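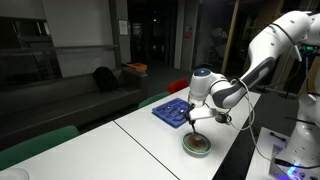 The long table at Gittins, with the blue tray and the green-rimmed dish.

The Recorder's Statement

1. Appointment

In September I was instructed by the Weltamine Foundation to travel to Ukberg and record the contents of the common room at Gittins. The Foundation was to take possession of the building at the end of the month. Under the terms of transfer, every movable thing in the house had to be entered in the Skundex before the keys could change hands, and the common room was the only room still outstanding.

The Skundex is a register of 3000 numbered lines. It was printed many years ago for all the houses in the district, and it has never been reprinted. Each house is allotted a share of the lines. When I opened the volume on the train, I found that Gittins had 14 lines remaining. I considered this sufficient for a common room and closed the book.

I was given no assistant. I carried the register, a bottle of ink, and a letter of introduction which was not asked for at any point during my stay.

2. The Room

The room was at the back of the house, and I reached it shortly after seven in the morning. A long dark gray sofa stood along one wall. Past it was a low dark cabinet with an orange box on top. The table was long and white. Chairs had been pushed in along the far side, green ones nearest me and a red one farther down.

I began with the table, as the manual of practice directs, and met my first difficulty within a minute. The table was two tables. A thin dark seam ran across the top at a slant, and under my thumb the nearer part stood a hair lower than the farther one. The manual says that things joined are one thing and things placed together are separate things. It does not say how long a thing must be placed before it is joined.

I asked the residents. They had gathered in the doorway in the mild, attentive way of people who have heard that something official is taking place. The eldest of them informed me that the two parts had been pushed together for a supper before her time, and that they had not been pulled apart since. Another resident objected. In his recollection they had been pulled apart once, for a funeral, and the house had been uneasy until they were put back.

I entered the table on one line. I then sat looking at the entry for longer than I would have wished my superiors to know.

The sofa took a second line, the cabinet a third, and the orange box a fourth. A black backpack lay on the sofa toward one end. I asked whose it was, and each person in the doorway looked politely at the others. Personal effects are not entered. Abandoned effects are. I left the matter open and made a small mark in the margin.

3. The Dish

The dish was shallow and round, pale inside, with a rim of a color between green and blue. I wrote "green-rimmed" after some thought. The form then required me to state the contents.

The contents were brown. I could say this with confidence, and I could say that the surface was uneven. Beyond that I depended on testimony, and the testimony was poor. I was told that it was the same thing it had always been. I was told that it was better than last year's. A young resident, who was eating a roll, told me that it was not food, and was corrected by a neighbor, who said that it depended on what one meant by food. I asked whether it might be emptied so that the dish could be recorded as a dish.

There was a silence in the doorway then. It was not hostile, but it was complete.

The eldest resident explained the position to me as one would explain it to a guest. The dish was in use. It was stirred in the morning and again in the afternoon, and between those times it stood. It had been in use when she came to the house. When the contents ran low they were added to, and when they stood too high a portion was taken away and given to whoever was leaving. In this manner, she said, a good deal of Gittins had gone out into the world, and some of it had come back.

The manual is firm on this point. A thing in use may not be entered until it is at rest. I put down my pen and said that I would wait.

4. The Tray

While waiting, I turned to the tray. It was blue plastic, molded into compartments for cutlery, and it lay at an angle on the table. I straightened it. A resident came forward, excused herself, and put it back at its angle.

She showed me that the angle had a purpose. A person sitting at the green chairs could reach one end, and a person sitting farther down could reach the other, and neither had to ask. In a house where people did not always speak to one another, this had mattered. There had been a winter, she said, when the tray did most of the talking.

Faint white marks were raised in the plastic toward one end. I bent close and could not make them out. I have since asked myself why I wanted them to be a name.

I knew how to proceed with spoons. A set is entered on one line if it is complete, and on separate lines if it is broken. The residents assured me that the set was complete. I pointed out that the tray held more places than it held spoons. They agreed that this was so, and did not appear to find that it bore on the question. A spoon that was out of the tray, they said, was still of the tray. One had gone to sea. One had been buried with a person who had been particular about soup. There was one at a house on the Weltamine road where a former resident now lived, and it was understood that she would bring it when she came.

"And if she does not come?" I asked.

"Then she will have it with her," the eldest resident said.

I wrote "Spoons, set of, complete" and blotted the line. I had not made a false entry in 7 years of service, and I was not certain that I had made one now.

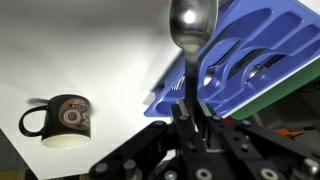
5. The Mug

The black mug stood upside down, its pale rim at the lower end. The round brown label carried the letters OSO in large white characters, with smaller lettering above them which I did not attempt. I reached out to turn it over so that I could inspect the inside. I was asked, very courteously, to leave it.

By then it was close to noon. The residents had stopped pretending that they were passing the doorway on other business and had brought in a bench. Someone gave me coffee in a different cup. I asked what was under the mug.

Accounts differed. It was generally held that nothing was under it. It had been turned over by a man who lived at Gittins for a single season and who had said, on the morning he left, that he was not finished. He had not said what he was not finished with. The mug was wiped when the table was wiped, and set down again the same way, and visitors were given something else to drink from.

I explained that the Foundation would require the inside to be described. The Foundation pays a bounty of 200 for a register returned without a gap, and although I did not mention this, I will admit to having thought of it. I explained that the new owners were reasonable people who wished only to know what they had acquired.

"We would like to know that as well," said the resident with the roll. He had finished it and started another.

6. The Afternoon

The time for stirring came. I had expected some ceremony and there was none. A spoon was put to the dish. The talk on the bench went on, chiefly on the subject of a drain. The brown surface gave way and closed again behind the spoon, and I noticed that I had put the cap back on my ink.

I will set down what I felt, although the form of this statement makes no provision for it. I had been in a large number of rooms. In most of them the things were already at rest when I arrived, and I had taken this to be their natural condition, when it may only have been that I was always sent for late.

I asked when the dish would next be at rest in the sense of the manual. The eldest resident thought about this with care. She said that she could not give me a date.

I then asked, in my official capacity, whether there was a vacant room.

7. Present Position

The lines for the dish and the mug remain open. The line for the table I have amended twice. The mark in the margin concerning the backpack is still there - I look at it from time to time, and at the backpack, and have come to no view.

Under the terms of transfer the keys cannot change hands until the register is closed. The Foundation has written to inquire about progress, and I have replied on each occasion that the work is proceeding in accordance with the manual. This is correct. I enclose a copy of the relevant page.

I am at the table every morning and again in the afternoon. My place is at the second green chair, from which the near end of the tray can be reached without asking. In the spring a woman is expected by the Weltamine road. I have been told that she will be bringing a spoon, and I have kept a line for it.

Submitted from Gittins, Ukberg
The Recorder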